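The Ketchup Clause

My aunt Socorro left me her recipe box, 86 cards and a grudge. The grudge was against Inger Hedegaard, who lived across the hall from her for most of their adult lives and who, according to my aunt, had stolen the Windon casserole and won a ribbon with it. I was supposed to get it back. It said so on the last card, in green pen, underlined so hard the pen went through!

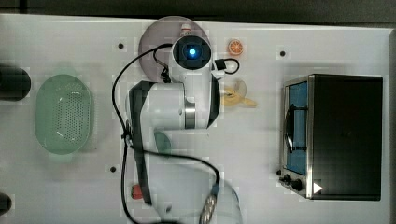
Aunt Socorro never explained how a person gets a casserole back. I drove out to Skistwood on Fri 11 April with the box belted into the passenger seat, practicing speeches the whole way (I had a stern one and a weepy one, and I was leaning toward weepy). I was so wound up that every little thing jumped at me, and one bright blue light glowing in the middle of a dark circle, ringed in white, is stuck in my head to this day, right alongside that green ink. Funny what stays with you when you're about to yell at an old lady.

Inger opened the door before I knocked. She looked at the box, then at me, and said, "You have her chin. Did you bring the card?"

I had brought all the cards. She didn't want all of them, she wanted number 17, and when I dug it out it was blank except for one word. Ketchup.

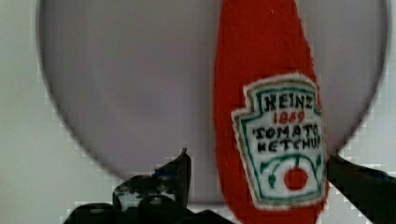 What Inger Told Me

She made coffee first, terrible coffee, and then she told me they'd invented the thing together. It was a September, the power was out in the whole building, and they had noodles, a can of something from Kosell and one bottle between them. They cooked it on a camp stove on the landing and laughed till the Kolář boys upstairs banged on the floor.

"She wanted to enter it," Inger said. "I said it needed both names. She said a ribbon only has room for one. So I drove out there by myself and wrote down mine."

"That's a pretty rotten thing to do," I said.

"Oh, it was awful," said Inger, and she poured me more of that coffee. 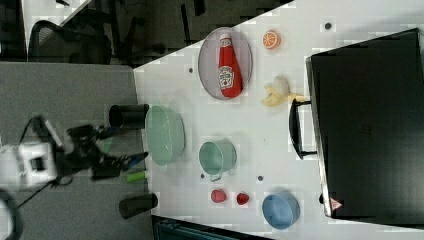 Orange, banana and the famous bottle, lying in its tray.

I'd forgotten both of my speeches by then. She went down the hall and came back with the ribbon, which had gone the color of weak tea, and a pencil so short she could barely hold it. Then she turned card 17 over and started writing, noodles first, and every few lines she'd stop and ask me what my aunt would have said about the onions.

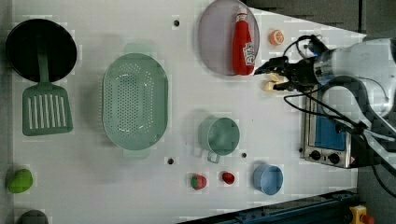 Supper

We ate at nine. It was much too sweet and the top was burned, and I had two helpings. Inger signed the card at the bottom and pushed it across to me, and then she waited, holding out the pencil, until I wrote Socorro Londoño next to her name.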